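Home Galleries What's On Hire Contact

Pundbridge Toy Library: the home corner

Our home corner is the busiest part of the toy library and the part we are asked about most. This page shows what is in it and how it is laid out, so that members can see the larger pieces before deciding whether to borrow something similar. Most of it was bought second-hand from a nursery in Blackburn that was closing. The rest came from Devthorpe playgroup when they moved to a smaller hall.

The last changes to the home corner were made in April.

11 shares 2 comments

What is kept there

The home corner has a kitchen, a shop counter, a dolls' bed and a low table with two chairs. Everything is at a height that suits children from two to five. The small items live in Storero boxes under the window, with a label on the front of each one. Please put things back in the box they came from, as the play food and the tea set have to be checked separately.

Members may borrow the small boxes for two weeks at a time. The kitchen, the counter and the bed do not go out on loan. Annual membership runs for 365 days from the date you join and covers all the children in one household.

Cleaning

Plastic food, bowls and utensils are washed in warm soapy water at the end of each session and left on a towel to dry. Worktops are wiped with a damp cloth. We don't use spray cleaner on the hobs because it dulls the printed parts. If a piece is cracked or has a sharp edge, hand it in at the desk and we will take it out of the box.

The pictures

The kitchen worktop, with the hob and the sink side by side. The counter is white and has a rounded corner at the end, which is easier on foreheads than the square one we had before. The burners are printed on the black hob with red centres. A blue bowl is in the sink with a piece of yellow play food in it, and there is a blue-handled utensil next to it.
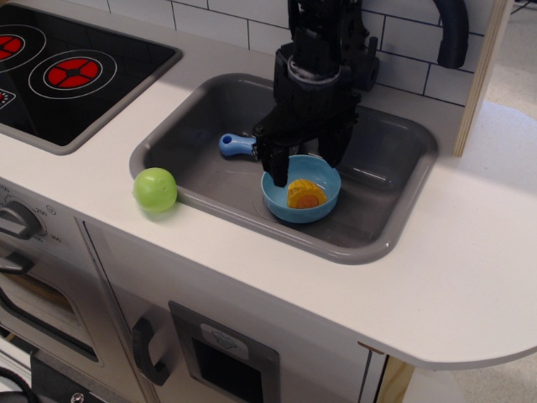
Borrowing a box

Choose a box from the shelf list at the desk and sign it out. Boxes should come back clean and complete. If something has gone missing, write it on the slip inside the lid. There is no charge for a single lost piece.

Share this page Back to galleries Next gallery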